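Lernach and knitwear label Nakthorpe have announced a joint run of scarves, to go on sale in May. It is the first time the Lundlow band have worked with a clothing company.

The scarf comes in 4 colourways, each taking its stripes from the sleeve of one of the band's records. Production is limited to 1000, and every scarf has a woven label with the band's name at one end. Nakthorpe knitted them in lambswool at its own workshop.

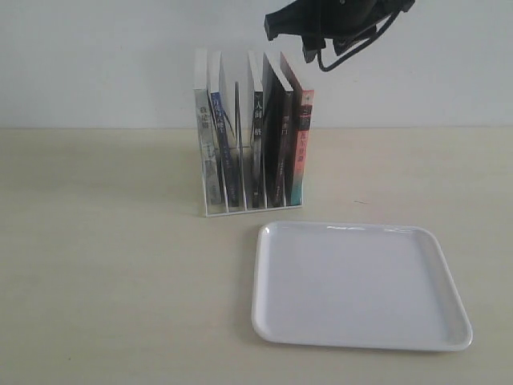 About Lernach

Lernach formed in Lundlow as a duo and became a four-piece before recording their debut album, Abu Hammour. The album was made in a rented house over one winter and has since been reissued twice on vinyl. A new single, Slow Ferry, came out earlier this year on the band's own label, and they are now writing a second album.
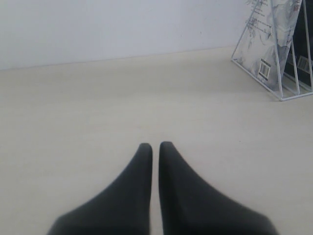

Words: Press desk
Nakthorpe Knitwear, Lundlow

The two sides first talked about a scarf after the band's last tour, when the merchandise table sold out of everything except badges. Early samples were plain navy. The stripes came later - the band sent over the record sleeves and the yarn was dyed to match.

Each scarf is priced at £52 and comes with a download of two live recordings that have not been released elsewhere.

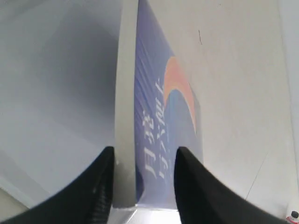

Orders open at 10am on the Nakthorpe website, with a limit of two per customer. Any left over will be sold at Lernach's summer shows - dates to follow. There are no plans for a second run.

For samples and interview requests, contact the Nakthorpe press desk.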